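Why I stopped making lists for the weekend

For many years I was a person of lists. On Friday evening I sat at the kitchen table with a pen and I wrote everything I wanted to do before Monday. Wash the curtains, call my aunt, repair the bicycle, read the long book, bake bread. I was proud of these lists. When I moved to Nellwood for work, the lists moved with me, and they became longer, because in a new town there is always something you did not arrange yet.

In August I was cleaning a drawer and found the old notebooks where I kept them. I had one free afternoon and it was raining, so I did something a little foolish and counted. In the notebooks there were 1,598 items. Of these, 274 had no line through them, so they were never done. I expected to feel bad about those 274. But when I read them, most of them were not important at all. "Sort the buttons." "Find out about the other tram." I do not even remember what the other tram was.

What surprised me more was the things with a line. I had done them, and I did not remember them either. Some 82 times I had written "tidy the hall." I live in an apartment where the hall is three steps long.

In my first language we have a word for the evening before a free day, and it is a happy word. In English I did not find one that is the same. "Friday night" is close, but it sounds to me like music and going out, and the word I mean is quieter. It is the feeling when the shoes are off and the next morning belongs to you. I think my lists were eating this evening. I sat down with the pen before I had even finished my tea.

So I made an experiment. For the rest of the summer, no list. I could do anything on the weekend, but I could not write it down first.

The first Saturday was strange. I woke up at seven and walked around the rooms as if I was looking for my keys. I put water on for tea, forgot it, and put it on again. At ten I went out with no plan and took the bus to the last stop, which is called Senar. There is a small pond there and a bench with good shade. I stayed until I was hungry.

The second weekend it rained and I stayed home. I moved a chair to the window and read 386 pages of a novel I had owned since before I moved. I ate lunch late, and dinner was toast.
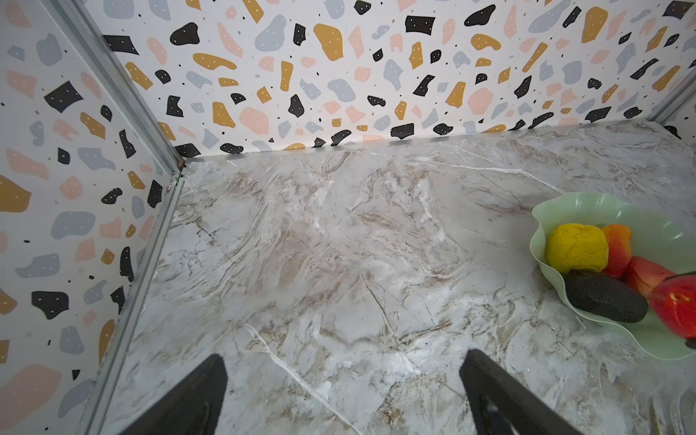

Fruit in the mint-green bowl.

Some things got worse, I must say this too. I forgot to buy dish soap two times. I missed the opening hours of the post office, and a package for my sister went out a week late. She was kind about it but she asked if everything was all right with me. I had always been the one who remembered birthdays, and now I was calling in the evening with an apology.

For this reason I have made a small exception. Things that concern other people go on a paper on the refrigerator. It can be there on any day of the week and I do not feel guilty when I look at it. Things that concern only me are not allowed on the paper. If I want to wash the curtains, I will notice that they are dirty.

A colleague at work told me that I should use a phone program for this, with colors and reminders. I tried it during one lunch break. It asked me to choose my goals for the quarter and I closed it.

I still have the notebooks. I wanted to throw them away, but on some pages there are other things between the items, a recipe for plum dumplings, the measurements of a window in an apartment where I do not live anymore, a drawing of a cat. I put them back in the drawer. The curtains are not washed yet. Next Saturday, if the weather is dry, I would like to go to Senar again and see what is on the other side of the pond.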